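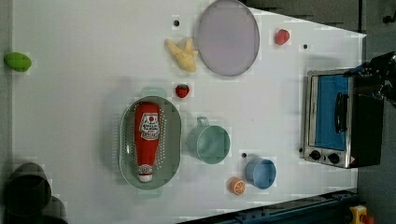

Winter Sunday Soup and the Long Way Home

Search this blog
Type and press enter

2024-01-21

I have been meaning to write about soup for weeks now, and every time I sat down to do it I got up again to go make some, so you will have to forgive the quiet around here. It has been gray and icy in Winder since the holidays and I have not wanted to eat anything that didn't come out of the big pot.

My grandmother kept a pot like that. Hers was blue enamel with a chip on the rim where the black showed through, and she used it for soup, for boiling corn, for washing collards, and at least once for bathing a cat. When I was little I was allowed to stand on the step stool and "help," and helping meant that I had my own pan with cold water in it and whatever ends and peelings she handed me. I stirred that pan with great seriousness. Then she would lean over and taste it off my spoon (carrot tops and tap water!) and tell me it needed salt. It always needed salt.

I think about that a lot when there are small children in my kitchen, and lately there are. My sister's two have been coming over while she works, and the younger one has decided she runs a restaurant. The menu changes hourly. Last week I ordered a sandwich and was told very kindly that they were out of sandwiches but could do me a banana. I took the banana. The service was slow and the bill came to 800 dollars, and I was not given a chance to dispute it.

Anyway, soup.

I don't have a recipe so much as a way of going about it, and it starts with onions. Two big ones, yellow, cut up however you like, in more butter than you feel comfortable with. Put the heat low. Lower than that. I used to rush this part because I was hungry, and my soups tasted thin and I blamed the broth for years. Now I put the onions on and go fold the towels, and when I come back they have gone soft and gold and the whole house smells like somebody loves you.

After that go the carrots and celery and a potato or two, and whatever is left in the drawer that still has some life to it. I like a parsnip if I can get one. My husband does not care for parsnips and has never once noticed one in the soup, so please don't mention it to him.

For the beans, I soak them overnight in the bowl with the crack, and I use the small white ones from Villanueva, the little grocery over by the tracks. They sell them loose from a bin and you scoop your own into a paper sack. I have bought beans in cans and I will again, there's no shame in it, but the dried ones make their own broth as they cook, cloudy and thick, and you can't get that from a can. Mine took close to two hours this last time. Old beans take longer, and you won't know how old they are until you're standing there at suppertime poking them with a fork.

The other thing I do is drop in the heel of the cheese. I save the rinds in a bag in the freezer door, and one of those in the pot will give you a depth that people ask about. Fish it out before you serve or somebody gets a surprise.

I should say something about bread too. I tried again to bake my own over the break, with a starter my neighbor gave me in a jelly jar, and I followed everything to the letter and made a very handsome doorstop. We sawed it up and toasted it and floated it in the bowls with some Parmesan on top, and you know, it was good! Soaked through like that it was maybe the best part. I have fed the starter since and apologized to it and we'll see how February goes.

I found my grandmother's cookbook while I was looking for the bread pan. It was her mother's before her, and somebody has written 1883 inside the cover in brown ink, though I couldn't tell you if that's the year of the book or the year of something else. Half the recipes tell you to use "butter the size of an egg" and to bake "in a quick oven," and there is one for a soup that serves a threshing crew. There are pencil marks all down the margins in at least two different hands. One just says "too much mace." I have never bought mace in my life but I believe her.

So we had soup with the doorstop toast, nine of us around a table meant for six, with the piano bench pulled up on one side and the little ones on phone books. (Yes, I still have phone books. What do you all sit your children on?) The older one ate two bowls and asked for the beans by name. The restaurant owner ate the toast off hers and then went back to work.

There was about a quart left over and I had it for lunch the next day, standing up at the counter, with the rain coming down sideways and a little vinegar stirred in at the end. If you have never put vinegar in a bean soup, just a splash, try it on your next one and write and tell me. Cider vinegar is what I keep. My grandmother used the juice off the pickle jar.

Next time I want to talk about cornbread, and I already know some of you are going to be upset with me over the sugar.

Recent posts
What I Planted in August and What Came Up
Cleaning Out the Hall Closet, Part 2
A Slow Drive to Bruvine and Back
The Good Scissors
Christmas Cards I Never Mailed

Questions or soup advice? Use the contact page | © 2024 The Long Way Home | Back to top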